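Coloured plastic bottle

A coloured plastic bottle is a narrow-necked container moulded from a thermoplastic to which a pigment or dye has been added before forming. The colour runs through the full thickness of the wall, unlike that of a sleeved or painted bottle, where it lies on the outer surface only. Such bottles are used for drinks, cleaning liquids, toiletries and garden products.

Materials

The most common materials are polyethylene terephthalate (PET), high-density polyethylene (HDPE) and polypropylene (PP). PET can be tinted and remain transparent. HDPE is naturally milky and is usually given an opaque colour. Polypropylene is less often used for the body of the bottle and more often for the cap.

Colour is normally supplied as masterbatch, small pellets holding a high concentration of pigment, which are mixed with the plain polymer at the machine. Too little masterbatch gives streaks and pale corners. Too much can weaken the wall, particularly at the shoulder.

Forming

PET bottles are generally made in two stages. A short, thick-walled preform is injection moulded with the neck thread already finished, then reheated, stretched with a rod and blown against the walls of a mould. The neck is not stretched and so remains thicker than the body. HDPE bottles are usually extrusion blown: a soft tube of plastic is closed between the two halves of a mould and inflated. A seam across the base marks the place where the tube was pinched.

Sizes

Capacity is stated at the fill line and is smaller than the brimful volume. In the Natex range, moulded at Rovcombe, the 1,000 ml household bottle was the largest size offered in green. The Birker pattern, a later design with a longer neck, was listed from August in the same colour.

Handling and draining
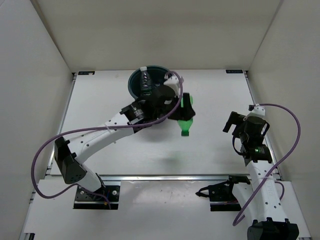 Draining time depends on neck diameter, the thickness of the liquid and the angle at which the bottle is held. Liquid leaving a rigid bottle must be replaced by air entering through the same opening, and a bottle turned fully over tends to empty in pulses. Tilting leaves part of the opening clear for air and gives a steadier flow. The position with the neck pointing down, as with the bright green bottle here, brings any remaining liquid to the opening, although thick liquids cling to the shoulder. Hassanpour and Soltani compared upright and inverted storage in a trial of 1,925 bottles kept for 21 days, and recommended inversion only for bottles with a valved cap.

Recycling

Clear PET has the widest range of second uses. Green PET is commonly sorted into a separate stream, and strongly coloured HDPE is often made into pipe, crates or other goods in which the shade matters little. Carbon black pigment can prevent optical sorters from identifying the polymer.

See also

Blow moulding
Masterbatch
Screw cap

References

Shahram Hassanpour and Soltani, Storage Position and Residue in Household Bottles, Rovcombe, part 2.

Page last changed 2018-06-25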